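Simulação antes de montar a garra em casa: câmera no pulso ou câmera atrás dos braços?

Muriithi
27 de junho de 2024

Pessoal, dúvida rapida. Tô montando um robô de dois braços na garagem, garra impressa ainda não chegou, então por enquanto é só simulador. Duas vistas de pulso e uma de cima do corpo, olhando pra porta. Na do pulso a garra come metade da imagem. Normal? Subo a câmera ou deixo? Prints:
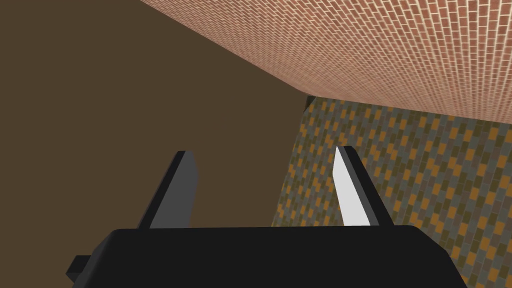
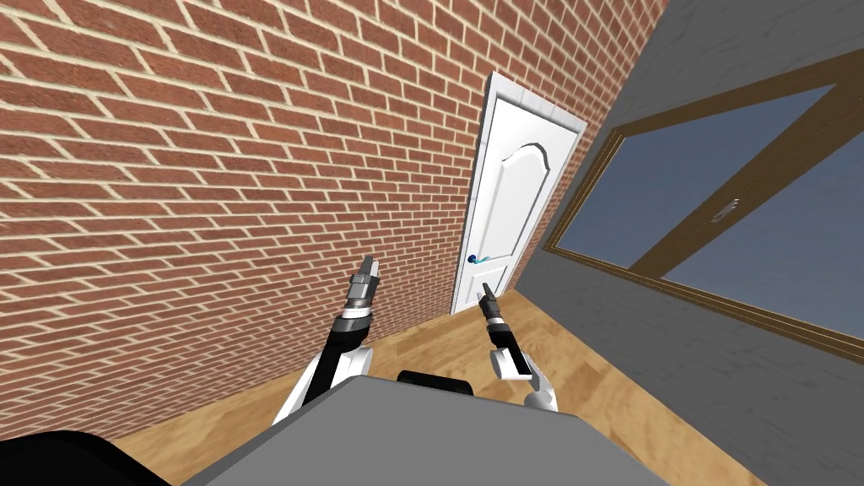
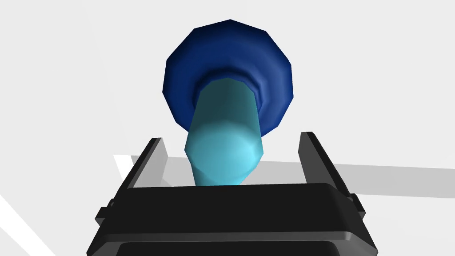
Prints do simulador: pulso, vista de cima do corpo com a porta no fundo, pulso com a peça azul.

Semetex

Normal sim. No meu subi o suporte 21 mm e perdi a ponta dos dedos, voltei tudo. Na terceira dá pra ver os dois dedos e o cabo azul claro no meio, é isso que vc precisa na hora de fechar. Não mexe. Só confere se o ângulo do simulador bate com o do suporte real, o meu tava 8 graus fora e passei fevereiro inteiro caçando bug no lugar errado.

A vista geral tá muito torta, essa eu arrumava. Dá pra trabalhar assim mas pra depurar é um saco.

Zakaseo

compra pronta, menos dor de cabeça

Brakeline

Concordo com o Semetex na do pulso. Acrescento: textura. Tijolo e azulejo colorido atrás do dedo, na primeira, atrapalha se for detectar por cor. Testa com parede lisa antes, depois volta o tijolo. E salva 2 versões da cena, eu sobrescrevi a minha e refiz do zero...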